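Is Sorisis worth starting before the new movie?

Weseso
I loved the Plolport trailer! Do I need all eight episodes first – or can I jump right in?

Bergeron
Watch them! Episode five sets up the whole harbor war, and the music is so good. My sister and I did it in almost four evenings and wanted more.
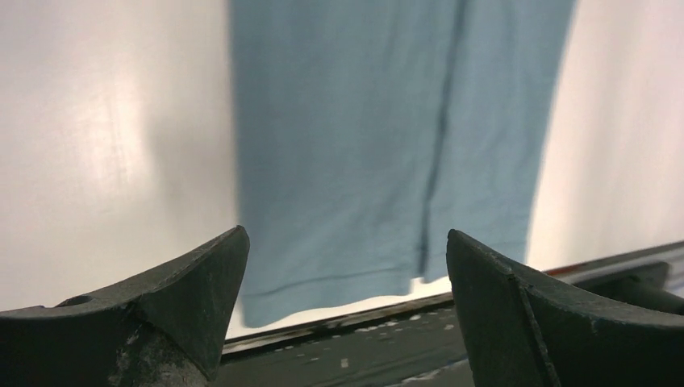

Skip the recap special though, it gives away the villain.

plol713
no just go see it, you'll be fine. the first season is fun tho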